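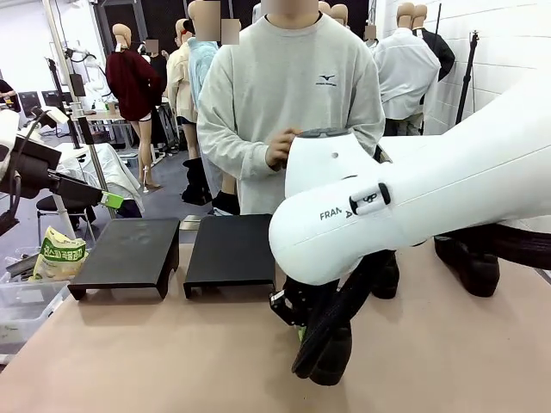
Who pays for the new lights in the Eka Street shelter?
The cost is split evenly between the neighborhood association and the Lorik Fund, as agreed at the last meeting.

Print this page | E-mail this page

BRALTAVMONT NEIGHBORHOOD ASSOCIATION
Minutes of the regular meeting, held by phone

Chair: Guðlaug Kirkegaard. Called to order at 7:05 p.m. Quorum present. The minutes of the last meeting were approved with one correction: the snow contract is with Hämmerli, not the city.

1. Snow clearing
Hämmerli has cleared the sidewalks twice this month. Two complaints came in about the corner by the school, where the plow left a ridge across the curb ramp. The chair spoke to the driver. The ramp will be done by hand from now on at no extra charge. A member asked if sand could be used in place of salt near the young maples. The chair will ask for a price.

2. Shelter lights
The old fixtures at the Eka Street shelter are out and the new ones are on order. The fund has sent its half, $1,234. Our half will be paid when the work is finished. The electrician wants the shelter closed for one morning, and a notice will go up on both sides of the street before then.

3. Parking on Lorik Lane
Long discussion. Residents at the lower end want the 90-minute limit kept. Residents at the upper end say it pushes cars up the hill, mostly on Saturdays. Moved and seconded to ask the city for a count of parked cars before any change is proposed. Carried, two opposed.

4. Newsletter
The winter issue went to nearly 1,000 addresses. Several came back marked "moved," and the list will be corrected. Articles for the spring issue are still needed. The garden page has nothing in it yet. The bus page needs checking against the new timetable.

5. Spring cleanup
Set for a Saturday in March, date to follow. The city will lend bags and one dumpster. It will not take tires or paint. A member asked that the creek bank be left until the water is lower. Agreed.

6. Other business
The bench at the top of the steps has a loose slat. The chair will tighten it or tape it off. A request to move the notice board closer to the bus stop was held over, as the person who made it was not on the call.

Adjourned at 8:20 p.m. The next meeting will also be by phone, same number and code.

Last updated: December 25, 2020

This site uses cookies to remember your settings. By continuing to use the site you accept our use of cookies.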